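# Can a Machine Tidy Up After Us Yet?

Project report by Demyd Bondarchuk, Applied Technology elective, November
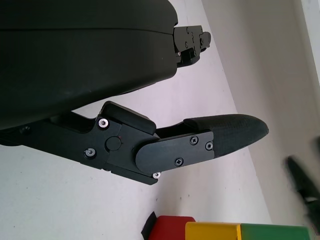
I picked this topic for a selfish reason. I share an apartment with three other people, the kitchen is a disaster, and I wanted to know how long I'd have to wait before something with motors took over my week on the chore list. So the question for my project was pretty simple: can a machine do ordinary chores yet, at home or in a small shop, without a person standing next to it?

## What I did

I split the project in two. For the first half I read everything the library could get me, plus a long pile of forum posts from people who run robot arms for fun (those were way more useful than I expected, mostly for the complaining). For the second half I spent my lab hours on tidying tasks. My advisor, Dr. Marinescu, told me to forget about dishes and start with blocks. I was a little insulted! But she was right, and by the second lab session I had stopped arguing.

A block is about the friendliest thing you can ask a gripper to deal with. It has flat sides, it doesn't squish, and it doesn't care which way up it is. If you push several of them together side by side, though, it gets mean fast. The fingers need somewhere to go. With a gap on both sides the pickup is easy, and with no gap you have to grab from the ends, or come at it from the other direction, or nudge the neighbor away first. People do the nudge without thinking – I watched my roommate pull one book out of a tight shelf and she did four separate little moves with one hand while talking to me.

## How it went

I logged 636 pickup attempts over the semester. I called a pickup good if the block left the table and got set down inside a taped square within 30 seconds. Spaced-out blocks were boring to log, which I mean as praise. Touching blocks were where nearly all my notes came from. The usual problem was a finger landing on top of the next block over, and after that came the grab that takes two blocks when you wanted one.

I also learned that fingertips matter more than I figured. Going in, I thought the hard part was all software. Then I spent a whole afternoon thinking about the shape of a fingertip, how narrow it is at the end, how much it grips, and how much room the rest of the hand takes up behind it. A big hand in a small space is a problem no matter how clever the program is. Try getting a sock from behind a dryer and you'll see what I mean.

## The shop side

For the shop-floor part I visited Grernham, a small warehouse that packs hardware orders. They keep 1,984 different items on the shelves and all of the picking is done by people. The shift lead told me they had looked at two systems, the Plorex and one from Clestari, and passed on both for now. Her reason was the bags. Boxes she'd hand over tomorrow, but floppy plastic bags of washers all slide around and bunch up, and she didn't want to pay somebody to babysit a machine. Fair enough.

## Where I ended up

My answer is "some of it." Moving hard, separate things from one known spot to another, yes. Clearing my kitchen counter, no, and I wouldn't bet on it before I graduate. If I had another semester I'd test the nudge on its own, with different gaps between the blocks, and I'd write down the gap size every time (I only started doing that halfway through, so half my log is less useful than it should be). Dr. Marinescu has the full log if anyone in next year's group wants to pick it up.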